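Setting up your Penadeo label printer
Section 3: Getting it on the table and printing your first label

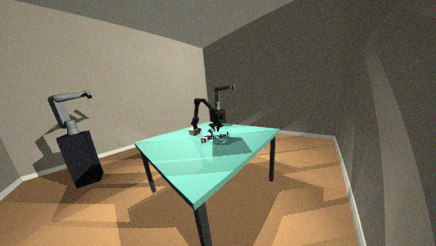 Fig. 3.1 Table with a mint-green top, corner towards you

Right, so you've unpacked the box (Section 2) and you've got a printer, a power brick, a grey cable and a roll of labels in front of you. I wrote this part after setting up the Penadeo for my own little seed-packet business, and then again for my friend Dulce Beltrán, who sells soap and had managed to load the roll backwards three times. Most of what follows comes from those two afternoons, plus a fair few emails with Sylvain Fleury at Kundton, who sell the labels.

Before you start

You'll want a flat surface that doesn't wobble, a wall socket within reach of the power lead, and a hand's width of space behind the printer where the labels feed in. If your table rocks, fold a bit of card under the short leg. The printer shakes a little when it cuts, and on a rocking table the cuts come out slanted.

CAUTION: Keep the printer out of direct sun. Thermal labels go grey when they get warm, and I lost most of a roll on my windowsill in June before I worked out what was going on.

3.1 Placing the printer

1. Peel the blue film off the four rubber feet. It's thin and easy to miss, and with it left on the printer slides about like a bar of Dulce's soap.

2. Set the printer down with the slot facing you and the sockets facing away.

3. Plug the power lead into the round socket first, then into the wall. Leave the switch off for now.

4. Run the lead off the back of the table, not across the front. You'll be reaching over it all day otherwise.

NOTE: The power brick gets warm in use. Mine lives on the floor, on its side, away from the curtains.

3.2 Loading the labels

The standard Kundton roll holds 275 labels and fits inside the printer. The big one holds 994 and has to sit on the separate stand behind it. Start with the small one if you can, it's a lot less fiddly!

1. Press both side catches together and lift the lid until it clicks. It does need a firm push. I was far too gentle with mine and thought it was broken.

2. Pull the two yellow guides apart and drop the roll between them, with the loose end coming up from underneath.

3. Let the guides close on the roll by themselves. They should touch the paper without pinching it.

4. Draw the end of the roll forward until it pokes out of the slot by the width of a finger.

5. Check the shiny side is facing up. If you aren't sure, scratch it with a fingernail: the printing side leaves a dark mark.

6. Close the lid with a hand on each side. You want to hear two clicks.

NOTE: If you're using the big roll on the stand, thread it through the rear slot before you open the lid. I've tried it the other way round and ended up with labels stuck to my sleeve.

CAUTION: The cutter sits just inside the front slot and it's properly sharp. Don't poke a finger in to free a stuck label. Switch off, open the lid and lift the label out from above.

3.3 Switching on and calibrating

The printer has to learn where one label ends and the next begins. You only do this when you change to a different size of label.

1. Turn the switch at the back to on and wait for the light to go steady green.

2. Hold down the feed button until the light blinks twice, then let go.

3. The printer will push out a few blank labels and stop. Leave it alone while it does this (I kept grabbing at them and had to start over).

4. Press feed once more. A single label should come out, cut neatly in the gap.

If the cut lands in the middle of a label, repeat from step 2. If it's still wrong after that, open the lid and look at the yellow guides, which have usually crept apart.

3.4 Connecting to the computer

1. Plug the grey cable into the printer and then the computer. Use a socket on the computer itself if there's one free, as my cheap hub kept dropping out.

2. Open the Penadeo program and choose Add Printer.

3. Pick your label size from the list. Kundton's address labels come under code 479, and the code is printed inside the cardboard core.

4. Click Print Test. You should get a label with a border and a row of grey squares running from pale to black.

Have a good look at the border. All four sides ought to be there. If the left one is missing, go to Settings, then Margins, and nudge the left margin up one step at a time until it appears.

NOTE: If the pale squares don't show, raise the darkness one notch. Please don't go straight to the top setting! It prints lovely and black, but the edges of small lettering go fuzzy and barcodes stop scanning.

3.5 Looking after it

Wipe the print head each time you change the roll, and give the whole thing a proper clean every 2,000 labels. The program keeps a tally under Help, then Printer Status.

1. Switch off, unplug and let the printer cool for ten minutes.

2. Open the lid and find the thin dark strip across the underside.

3. Wipe along the strip in one direction with the cleaning pen from the box.

4. Leave the lid open until the strip is dry, then reload the roll.

CAUTION: Never use a knife or a screwdriver to get glue off the strip. The cleaning pen will shift it if you go over it a few times.

Section 4 covers designing your own labels, including how to bring in a list of addresses from a spreadsheet.

Last updated September 9, 2024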